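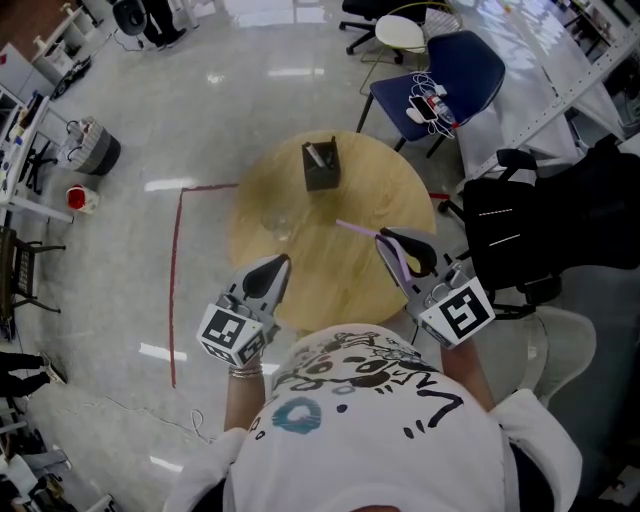 Our household relocated to Drarbridge in October, and the first community event we attended was the Harvest Supper at Coker Hall. Residents who have lived in the town for any length of time will know it well. For those who have not yet been, I wish to set down a few observations, as several readers have written to ask how the evening is arranged.

The supper is held each autumn in the main hall, with additional seating under canvas on the Coker green. Doors open at 4 in the afternoon for families with young children, and the general sitting begins once the first tables have been cleared. Attendance this year was recorded at 1,489, a considerable figure for a town of this size, and the line along Isah Street moved steadily throughout. Tickets may be purchased at the door, although the first 1,000 are sold in advance through the town library and are offered at a reduced price.

We were seated beside Siu-fong Kuo, who has attended the supper for 27 years and was kind enough to explain the order of events to us. Soup is served first, followed by the main dishes, and the pies are brought out only after the school choir has performed. My younger son found this last rule difficult to accept. The squash soup was excellent and the cornbread somewhat dry.
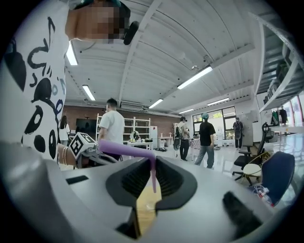 White T-shirt with black cartoon print, and bracelets at the wrist.

After the meal, families are invited to walk the lantern path between the hall and the Prumov footbridge. The path is level and suitable for strollers, but the section nearest the water is poorly lit and I would advise bringing a flashlight. Children under five should be held by the hand at the bridge - the railings are widely spaced. We completed the walk in good time and returned for cider, which is sold separately from the supper ticket.

Parking remains the principal difficulty. The lot behind Coker Hall was full on our arrival, and we were directed to the field on the north side of town, from which a shuttle operates until the close of the event. The return shuttle was crowded. Next year we intend to leave the car at home and walk in by way of Isah Street, weather permitting, and we will purchase our tickets from the library beforehand.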